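Household Clutter and Sorting, Week 5 handout
Read before Tuesday's tutorial

Most tidying advice says to group like with like. The Tikley method goes further and claims any surface can be cleared by "kind" in one pass. I have my doubts, and the 21 households in the Humenura survey didn't settle them. Participants wrote down 554 objects left on tables, and more than a third went under "other". A category that big isn't doing much work.

Try it yourself on an ordinary mixed table.

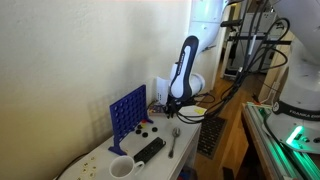
Fig. 1. Game pieces, mug, spoon, remote and letter tiles sharing one tabletop.

Is the spoon "kitchen" if it lives beside the remote? Tikley says yes. Nasrallah says an object belongs where it was last used, which sounds sensible until you ask who remembers. Neither author tested the idea on games, where one missing piece spoils the set.
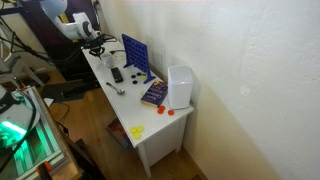 Udis sorting trays are sold on the promise that colour does the job for you. It's a weak promise. Colour will give you a neat pile, like the yellow discs near the edge of the table, but one more yellow disc is down at the foot of the blue grid, and the red and black ones lie in other spots again. A tray for each colour still leaves you hunting. I'd sooner see one box per game, whatever the colours.

For the tutorial: bring your own list of one table at home, unsorted. Note anything you'd put under "other" and be ready to defend it.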